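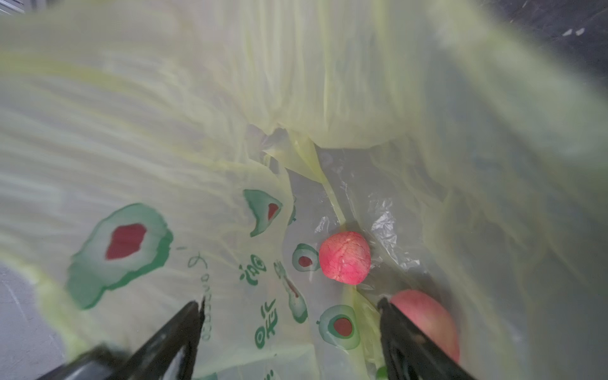 Notas para a palestra: "O lixo da minha rua"
Encontro de moradores, domingo, fim da tarde. Tempo total: 40 minutos, mais perguntas.

Abertura

Boa tarde, que bom ver a sala assim. (Esperar o pessoal sentar, sempre tem gente se servindo de café e eu não quero começar por cima.) Eu queria começar com uma confissão: passei boa parte da vida achando que o lixo acabava no instante em que eu dava o nó no saco. Dava o nó, descia, deixava na calçada e pronto, ia cuidar do almoço com a consciência tranquila. Perguntar quem também é assim. Dar tempo para as mãos subirem, tem sempre uns tímidos no fundo.

Primeira parte: a cozinha

Contar a história da minha avó, que guardava as cascas numa bacia debaixo da pia e levava tudo para o pé de mamão. Ela nunca usou a palavra compostagem na vida, e os mamões eram uma maravilha! Não me alongar demais nos mamões (no ensaio fiquei um tempão nisso, e olha que eu ainda tinha o que dizer).

Daí passar para o que cabe num apartamento: um balde com tampa, folha seca ou serragem por cima das cascas, um cantinho na sombra. Se cheirar mal, quase sempre está faltando material seco. Falar também das minhocas, com carinho, que muita gente torce o nariz antes de conhecer.

Segunda parte: o projeto Grileo

Explicar que o Grileo nasceu de uma conversa de portaria, no bairro Barkari, entre vizinhos cansados de ver saco rasgado na calçada em dia de chuva. A primeira coisa que fizemos foi combinar o horário: saco na rua só depois das 20 horas, na véspera da coleta. Parece pouco, eu sei, e foi uma discussão danada, teve até bilhete colado no elevador. Hoje a rua amanhece limpa e os cachorros tiveram que arranjar outro passatempo.

Depois veio a separação. Aqui falar devagar, que é onde todo mundo se perde:
- Pote de iogurte: passar uma aguinha, pode ser a do enxágue da louça.
- Caixa de pizza: a tampa limpa vai para o reciclável, o fundo engordurado não.
- Vidro quebrado: embrulhar bem em jornal ou pôr dentro de uma caixa, e escrever por fora. É gente que pega aquilo com a mão.
- Óleo de fritura: garrafa fechada, no ponto de entrega da rua Thambiah.

Se der tempo, contar do dia em que visitei o galpão da cooperativa Latow. Eu saí de lá quieta, e quem me conhece sabe que isso não é comum. Falar do barulho da esteira e do orgulho das moças mostrando os fardos prontinhos. (Pausa. Beber água.)

Terceira parte: quanto custa

O projeto gastou R$ 3.000 no ano, entre baldes, cartazes e a oficina de agosto. Mostrar a planilha para quem quiser ver depois, ela está comigo na pasta azul. Ainda faltam 2 baldes grandes para os prédios da esquina, e se alguém tiver um parado em casa, por favor, me procure na saída.

Fechamento

Pedir uma coisa só para a semana: separar as cascas num pote, do jeito que der, e contar para mim como foi. Agradecer a sala emprestada e o bolo de fubá. Abrir para perguntas e lembrar de repetir cada uma no microfone, que lá atrás não se ouve nada.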